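February 2023

Three wins in a row! I have to write this down before I go to bed or it'll all run together by morning.

The Clustow qualifier opened tonight and I got in with the control deck, the slow one that Bent Thoroddsen has been telling me to drop since November. He plays nothing but aggro and thinks any match that goes past turn 7 is a waste of an evening. Well, my first match went to the very last card in both decks and I loved every minute of it (my tea went cold and I forgot I'd made it).

Opponent one was playing dragons. I kept a terrible hand, two expensive spells and a healing potion, and got knocked down to 3 health before I could clear the board. Then the potion, then the big freeze, then I just sat there drawing cards while they ran out of things to do. My hands were shaking a little when they conceded. I've never won a match like that in a bracket before, only on the ladder, where it doesn't feel the same at all.
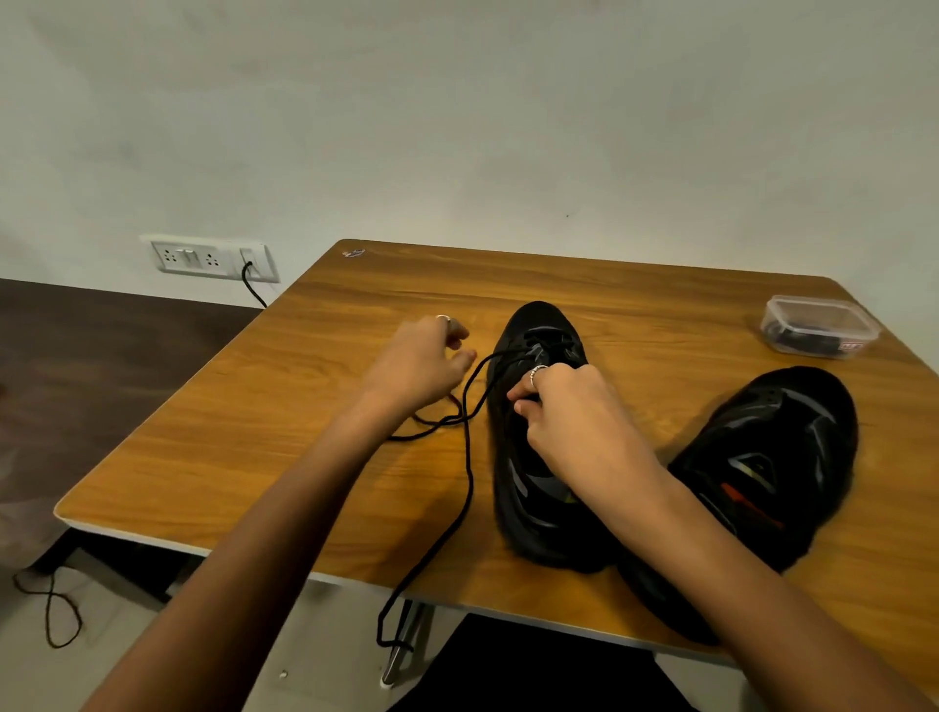 Opponent two was quick. They had the same list as me with a couple of cards swapped, so it came down to who blinked first, and I sat on my removal for what felt like forever. Really glad I watched all those Snædís Østergaard replays last week. She holds her cards so much longer than I ever would, and I kept hearing that in my head: wait, wait, one more turn. She's casting the Tristodbridge finals this year, which makes me want to get there even more.

Between rounds I walked up and down the hall, ate half a banana and read the chat. Somebody had posted the full bracket and there are 300 of us in it! I was happier before I knew that.

Third match was against a player called Kudeck, who I've lost to on the ladder so many times that I said "oh no" out loud when the name came up. Game one, lost, badly. Game two I switched to the pirate deck, the one I only brought to fill the slot, and it won by turn five. Pirates! Bent is going to be unbearable. Game three was back to control and I'm still not sure how I got through it. There was a turn where I could have cleared everything or drawn two cards, and I drew, and one of them was the card I needed. That was luck. I'll take it.
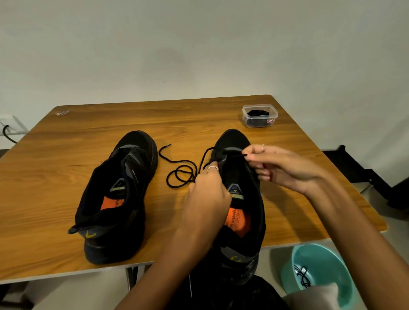 Things to fix before the next round: I'm too slow on the mulligan, I nearly ran out the clock twice. And the second healing potion has to go, it was dead in my hand in almost every game. I want to try the Sorensen version of the list, with the extra board clear and one less dragon. It looked clunky on paper but I played it in two casual games just now (yes, I know, I said bed) and it felt so smooth.

Bent messaged to say congratulations and then, straight after, "told you pirates." Going to practice against his aggro deck tomorrow after work, best of five, loser buys noodles. I can't wait!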